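Relatório de visita - Laboratório de robótica da Tivon
Trabalho de projeto, março de 2022
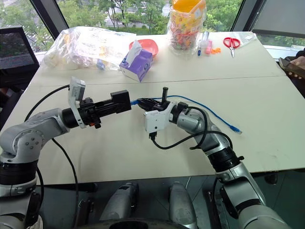 Porque é que escolhemos um dia aberto para o nosso projeto? O professor pediu que víssemos automação fora dos livros, e a Tivon era a única empresa da zona que aceitava grupos escolares sem marcar com meses de antecedência.

Fomos 24 alunos no autocarro e eu, claro, sentei-me ao lado do Mestitz, que enjoa nas curvas. Chegámos inteiros. Recebeu-nos a Mpho Kruger, engenheira, que fala muito depressa e desenha tudo no quadro enquanto fala (fiquei com três páginas de apontamentos e metade são setas).

A parte de que mais gostei foi a bancada dos dois braços. Trabalham frente a frente sobre uma mesa branca grande, cada um com uma pinça preta na ponta, e a tarefa andava à volta de um cabo de rede azul com a ficha transparente. Eu achava que pegar num cabo era a coisa mais fácil do mundo! A Mpho explicou que um cabo é bem pior do que uma caixa, porque dobra, torce e nunca fica duas vezes na mesma posição. Por isso é que há uma pequena câmara no pulso.

Outra coisa que me chamou a atenção foi a mesa não estar arrumadinha. Havia uma caixa de lenços, um frasco alto com tampa laranja cheio de guloseimas coloridas, uma tesoura de cabo vermelho, uma caneta... Perguntei pelas guloseimas e responderam-me que não eram para nós - paciência.

Depois passámos à sala do Clodia, o programa onde guardam os ensaios. Já têm cerca de 2000 gravados desde setembro, e vimos 33 segundos de um deles em câmara lenta. Aqui perdi-me um bocado, confesso, porque os gráficos das juntas pareciam-me todos iguais. O Adams percebeu melhor e vai escrever essa secção do trabalho.

Para a segunda parte do projeto queremos montar uma pinça simples com dois servos e experimentar com um cabo fino. A Mpho deixou-nos o contacto para dúvidas, e a primeira já seguiu: que borracha usar nas pontas dos dedos.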